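I wrote the collection rules for our hand-held gripper sessions at Nukside back in September 2019, and people keep asking for them. Posting the short version as a thread.

Rule one is about objects. Weigh everything before it goes in the pool. Our limit is 455 grams per item. Over that, the finger pads wear out early and operators start gripping with their wrists.

Real food is allowed and I prefer it to the plastic kind. Same fruit, same day, then it gets replaced. Soft spots change how a plum behaves in the fingers and you will see it in the data later.

Put a sheet down under food. Any sheet. Wrinkles are fine, do not iron them out or tape the corners. Homes have wrinkles. 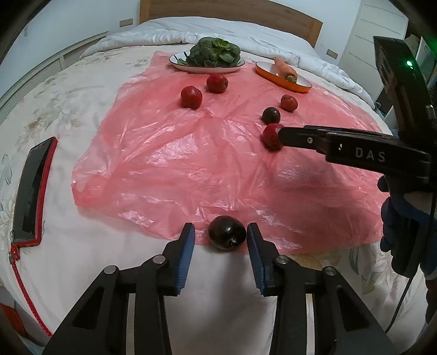
Work surfaces should vary. Tables and counters are overused. Our quota is 30 episodes per surface, then move to another one in the same home. Beds, sofas, window ledges and floors all count.

Rule two: one object per gripper at a time. If both hands want the same item, the left one yields. Veikko Nieminen argued for the right. We tried it for a week in October and went back.

Gloves on both hands, same color for the whole session. Change them between homes.

Check cables before every episode. A cable may hang, but it may not cross the object you are about to pick up. If it does, stop and restart the episode. Don't fix it mid-take.

Open fully before you approach. Pause. Close slowly. Hertta Mäkelä's note in the margin of the draft was "slower than that," and I kept it in.

Failed grasps stay in. Mark them failed and move on. Ajith Poduval found a batch of 500 where someone had deleted every drop, and we threw the whole batch out.

Two people review each session, neither of them the operator. We used to allow one. The error rate on labels was the reason we changed.

The long version has the label list and the pad replacement schedule. If your setup is different, change the weight limit first. The rest should carry over.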